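Utilizamos cookies propias y de terceros para mejorar tu experiencia. Si sigues navegando, entendemos que aceptas su uso. Aceptar | Configurar

Cuando el bebé tira la cuchara: diario de observación de una sobrina de dieciocho meses

Jueves, 23 de julio de 2026
Por una alumna de segundo de Educación Infantil, grupo de tarde

1. De dónde sale este trabajo

La asignatura pedía observar a un menor en su entorno habitual durante varias semanas y anotar una sola conducta. Mis compañeras eligieron el apego, el juego simbólico, el gateo. Yo elegí el lanzamiento de objetos al suelo desde la trona, que era lo que había en casa de mi hermana. En enero, cuando empecé, la niña tenía dieciocho meses y una puntería que mejoraba por semanas.

La pregunta era modesta: ¿tira las cosas por lo mismo a la hora del desayuno que a la hora de la cena? Mi hermana opinaba que la pregunta correcta era cuándo iba a dejar de hacerlo, pero eso excedía los objetivos del trabajo.

2. Método

Registré 103 comidas, casi todas desayunos y meriendas, porque a la hora de cenar yo tengo clase. Esto desequilibra la muestra y la profesora ya me lo ha señalado en rojo. Apuntaba el objeto, el momento de la comida y qué hacía el adulto justo después. Para las anotaciones usé Lumbao, una aplicación de listas de la compra, así que durante unos días mi hermana recibió avisos de que le faltaba «vaso, izquierda, se ríe».

La trona es una Druvero heredada de una vecina, con una bandeja que se desmonta apretando dos pestañas. La niña aprendió lo de las pestañas en la segunda semana. Desde entonces la bandeja figura en el registro como objeto lanzable.

3. Resultados

En total anoté 287 lanzamientos. La cuchara gana con mucha diferencia, seguida del vaso de boquilla y del pan. El plátano apenas se tira: se aplasta, y decidí que eso era otra conducta y otro trabajo.

Por la mañana los lanzamientos se concentran al final, con el cuenco casi vacío, y parecen querer decir «ya está». En la merienda aparecen desde el principio y van acompañados de una mirada al adulto. Si el adulto recoge el objeto, vuelve a caer. Si no lo recoge, la niña señala el suelo y dice «oh-oh» con una preocupación que no le creo.

Mi cuñado, que devuelve la cuchara siempre, acumula las series más largas. Mi hermana la cambia por otra limpia y sigue a lo suyo. El abuelo se la guarda en el bolsillo de la camisa, y con él los lanzamientos se quedan en uno o dos. No sé si es un método educativo. En la bibliografía de la asignatura no viene.

4. La fase del cubo

A mitad del registro, la profesora sugirió introducir una alternativa: un recipiente donde tirar las cosas estuviera permitido. Pusimos un barreño junto a la trona. La niña lo entendió enseguida y durante dos días metió dentro todo lo que ya no quería. Al tercero metió también lo que quería, y hubo que repescar una tostada entre llantos.

Después empezó a llevar objetos al barreño fuera de las comidas: calcetines, el mando, una zapatilla de mi cuñado. Vaciar y llenar le interesó más que tirar, y eso sí viene en los apuntes, tema cuatro. Los lanzamientos bajaron en la merienda y se quedaron igual en el desayuno. 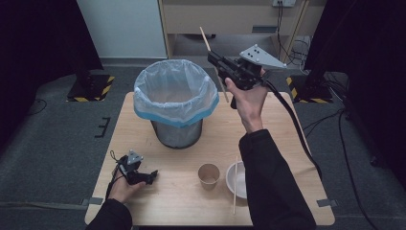
Figura 1. Cubo metálico con bolsa blanca translúcida sujeta al borde por una banda azul; a la derecha, un palillo de madera en una pinza de mano.

5. Limitaciones

Una sola niña, una sola observadora y esa observadora es su tía. Faltan cenas. En dos desayunos participé en el juego y tuve que tachar la hoja. Tampoco medí el ruido, aunque los vecinos de abajo podrían haber aportado datos.

La memoria tenía un máximo de 4000 palabras y la primera versión se pasaba por culpa de un apartado sobre el yogur. Lo he quitado. Quien lo quiera, que me lo pida.

6. Lo que haría de otra manera

Empezaría con un cuaderno de papel y pediría a mi cuñado que grabara en audio las cenas. También anotaría las palabras, porque entre «oh-oh» y «más» se me escapó un «abajo» que mi hermana oyó y yo no, y que no consta en ninguna hoja. La niña ahora baja sola de la trona y trae la cuchara en la mano.

Trabajos relacionados
- El cuento de antes de dormir, leído 100 veces
- Visita a la ludoteca Trarari: notas de una mañana
- Adaptación al aula de uno a dos años en la escuela Kisosard
- Morder en el aula: registro y propuestas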